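About Drukport Eye Care

Small practice, two exam rooms, one front desk. We opened in Futmont with a used slit lamp and a phone that didn't ring much. Now 3,000 patients on the books, and a second office in Wandau since last November.

What we do — mostly dry eye. Burning, gritty, watery, tired by lunchtime, contacts that stop being comfortable halfway through the day. Also regular eye exams, glasses checks, kids' vision, allergy season stuff. We don't do surgery. If you need it we refer you out and send your records over the same day.

First dry eye visit is long. Bring your glasses, your drops (all of them, even the old ones) and a list of your meds. No eye makeup please.

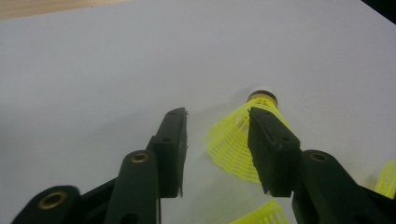
Do I need a referral to be seen?

Most patients just call or book online. A few insurance plans want a referral on file first, so check the back of your card or ask the front desk to look it up.

How we work. One doctor per visit, start to finish. Tear testing is done in the office and you get the results before you leave. Written plan goes home with you — drops, warm compresses, screen breaks, whatever applies. Then a follow up call, and we do definitly call.

Prices are posted at the desk. Payment plans OK for anything over $500.

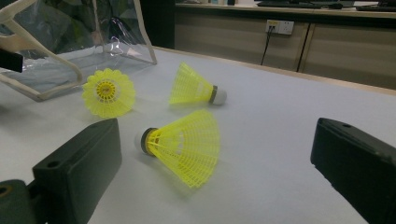

Three yellow shuttlecocks on a white tabletop.

The Filip Fund helps patients with no vision coverage. It has paid for 800 exams so far and we'd like to get to 1,000. Ask for the form, it's one page, both offices have it.

Parking is behind the building in Futmont, street only in Wandau. Wandau office is closed over lunch, Futmont stays open. New patients welcome at both, kids to. Call ahead if you need the ramp door opened.

Page updated 5/10/21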